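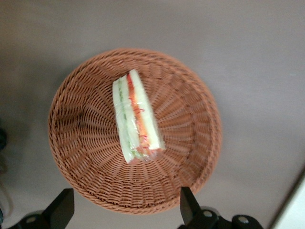

Wrapped sandwich in a woven basket

Search this board Enter keywords Go

Indness Workplace Forum > Meal Breaks

Trovex_Admin
Members are advised that, beginning in March, the lunch period at the Indness site will be staggered in 2 shifts. The change affects 282 employees.

drikex_nights
The notice does not address the night crew. Please clarify.

Trovex_Admin
Night schedules remain as posted.

payroll207
I respectfully disagree with the change. A shared lunch period serves a purpose — departments meet there.

Comments (2)

grigaitė: I support the shifts. The line at noon is too long.

payroll207: The line could be shortened by opening the second register. I ask that this be considered before March.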